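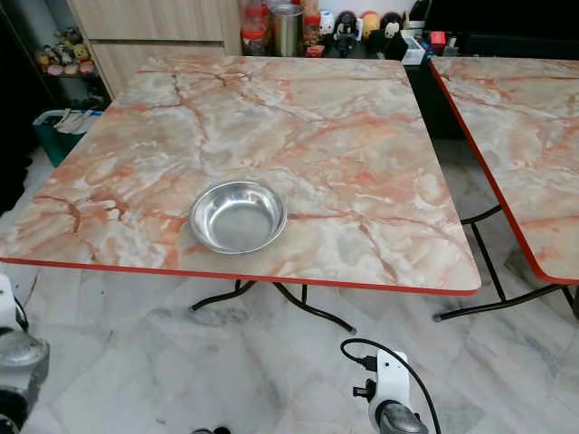 How long should a starting pitcher in a summer amateur league rest before he pitches again?

Four full days was enough for most pitchers in our records who had thrown more than 60 pitches. After shorter outings, two days usually did the job, although pitchers who had warmed up more than once on the same night needed longer than their pitch count would suggest.

October 24, 2024
By the Gomari Baseball Study Group

4. Rest between outings

4.1 What was recorded

The Nolletti League has 24 clubs and plays a short season that starts in the last part of May. Most of its pitchers are college players who arrive with a spring's worth of innings already behind them. The league does not set a pitch limit. Each club is asked to send in a sheet after every game listing the pitchers used, the number of pitches each one threw, and the time he entered and left. Since the 2000 season these sheets have been kept in one place, first in binders and later in Stakport, the scoring program the clubs now share.

We used only the sheets entered directly into Stakport. The older ones are readable in most cases, but they leave out warmup throws and often give a pitch count that has plainly been rounded to the nearest five. After removing games called before the third inning and sheets with no exit time, we were left with 2898 outings by pitchers who appeared at least twice in the same season.

For each outing we noted the number of full calendar days since the pitcher's last one. A pitcher who threw on one night and again on the next has zero days of rest by this count. Some clubs use a different rule and would call that one day, and we had to go back to two of them to have their sheets corrected. Doubleheaders were treated as a single date. If a pitcher appeared in both games, his pitches were added together.

4.2 How we judged a poor outing

Earned runs are a weak measure over one appearance, particularly for relievers. A pitcher can throw well and be charged with runs after he has left, and the league's official scorers differ a good deal on what they call an error. We used strikes instead. An outing was marked as poor if the pitcher's share of strikes fell well below his own average for that season, and as normal in every other case. Comparing each pitcher with himself means that a wild pitcher is not marked down simply for being wild.

The weakness of this method is that it says nothing about pain. Clubs report injuries to the league only when a player is moved off the active roster, and a sore elbow that costs someone a week may never be written down. Readers should take the results as being about control, with a possible but untested link to health.

We also had no dependable velocity readings. The park at Đàm has a fixed radar unit behind home plate, and three other parks have one that works some of the time. The rest have nothing. Mixing these readings with the handheld ones that visiting scouts sometimes share would have caused more trouble than it solved, so velocity was left out.

4.3 Starters

Starters who had thrown more than 60 pitches and came back on three days of rest had poor outings clearly more often than those who had four. The difference between four days and five was small. Between five days and six we found no difference that we would be willing to defend. A few clubs run a six-man rotation in June and drop to five once the college summer sessions begin, and their pitchers showed no change in strike share when the rotation got shorter.

The pattern was stronger in the second half of the season. In the first three weeks, starters on short rest did almost as well as the others. There are two likely explanations. Managers may choose only their freshest arms for short rest early on, when the roster is full. It may also be that the effect builds up over a summer. The sheets do not let us separate the two, and the managers we asked gave different answers.

Starters who were pulled before 60 pitches are a mixed group. Some left because of rain, some because they were being hit hard, and some by arrangement with their college coaches. We looked at the rain cases alone and found that those pitchers returned after two or three days with normal results. The group is small, though, and one wet week in the south of the league's territory accounts for much of it.

Figure 4. Cup and small steel bowl on a marble-patterned tabletop.

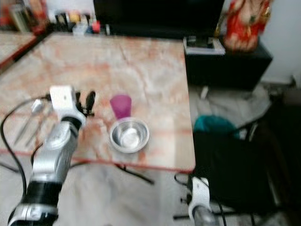

4.4 Relievers

Relief pitchers were harder to deal with because the pitch count leaves out so much of their work. A reliever may throw in the bullpen in the fourth inning, sit down, get up again in the seventh, and come in for two batters. The sheet for that night shows perhaps nine pitches. His arm has done a good deal more.

Stakport has a field for warmup sessions, but it is optional, and fewer than half of the clubs fill it in. Among those that do, relievers who had warmed up twice or more before entering had more poor outings the next time they pitched. This held whether they had thrown few or many pitches in the game itself. Relievers who got up and never came in are missing from the game sheets entirely, and we suspect they matter as well.

Pitching on consecutive nights was common and, taken alone, did little harm to strike share. The third night in a row was a different case. Only a few managers used a pitcher that way, mostly in the final two weeks, and the results were poor enough that we would advise against it even with a very short outing on the second night.

4.5 Travel

Road trips in the Nolletti League are made by bus, and some of the northern clubs spend five hours getting home after a night game. We expected pitchers to do worse on the day after a long ride. They did slightly worse, but so did pitchers at home who had played the same late game. The hour at which the game ended seems to matter more than the bus – a point several trainers had made to us before we looked.

We had planned to include sleep, using a short form handed out at four clubs. Too few forms came back to use. A shorter form will be tried next season, filled in at the park before batting practice instead of at the host family's house.

4.6 What a club could do with this

A fixed rule of four days after 60 pitches would have changed the rotation in a small share of the games we studied. Most clubs already follow something close to it. The larger gain would probably come from writing down warmup sessions, which takes one person in the bullpen a few minutes a night. We have asked the league to make that field required before the sheet can be submitted.

Clubs with thin pitching staffs will have trouble with any rule of this kind in July, when players leave for family trips or are called back by their colleges. The league lets a club sign temporary pitchers for up to a week. The use of those contracts is covered in Section 5.

Reader comments (3)

We ran our bullpen log on a clipboard all summer and it did take a few minutes, as you say. The hard part was getting it into Stakport afterward. If the league makes the field required, please let us enter it from a phone.

Did you separate left-handers from right-handers? Our lefties get up and down far more often than anyone else on the staff, and I would guess that is where most of your repeat warmups come from.

Good to see the rain games looked at separately. I umpired through that wet week and half of those starters were done after two innings. One club counted the pitches thrown before a restart and the other did not, so I'd check those sheets again before leaning on them.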